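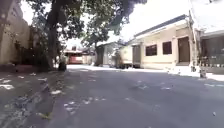
Tree shade on the left, full sun on the right: a Clatville side street from low down.

Sidewalk Delivery Robot: Your Questions About the Stoppages
Updated 06/02/2025

Why did the Ulis stop dead on my street?
Sorry about that! I run the Tollier delivery trial in Clatville, and yes, it was our robot. The Ulis has been halting where deep tree shade meets bright sun. Its forward sensing gets swamped by the glare, it decides there's something solid ahead, and it parks itself. We had 4 of these stops in one stretch of road before I pulled it off the route.

Isn't stopping the safe thing to do?
Mostly, yeah. If it can't tell what's in front of it, I'd much rather it sat still. The trouble is where it sits. One of the stops was halfway over a crossing, and a driver had to steer around it (no one was hurt, and I've phoned the driver to apologise).

So was it just the sun?
I thought so at first, and I was wrong. Dry leaves and bits of paper on the pavement were part of it too. A pale scrap in strong light was coming up in the logs as a kerb. Once I'd seen that a couple of times I went back through everything and found it all over the place.

What have you changed?
2 things so far. Gebretsadik, the shop that looks after our sensors, has fitted a deeper hood and reset the exposure. And the Ulis now has to check that the far side is clear in its view before it leaves the kerb, so if it's going to sulk it'll sulk on the footpath.

Is it fixed?
Not all the way. It's much better in the mornings. Late afternoon I still don't trust it, so there are no runs then until September at the earliest.

It's stuck outside my place. Can I move it?
Please don't lift it, it weighs over 80 pounds and the wheels can kick back on without warning. Press the stop button on the rear panel if you can reach it safely, then text STUCK to 1893 with your street name. If it's in traffic, stay off the road and text us anyway. We treat those first.

My order was on board. Do I get my money back?
Yes, the whole lot, delivery fee included. Reply to your order email and I'll sort it out.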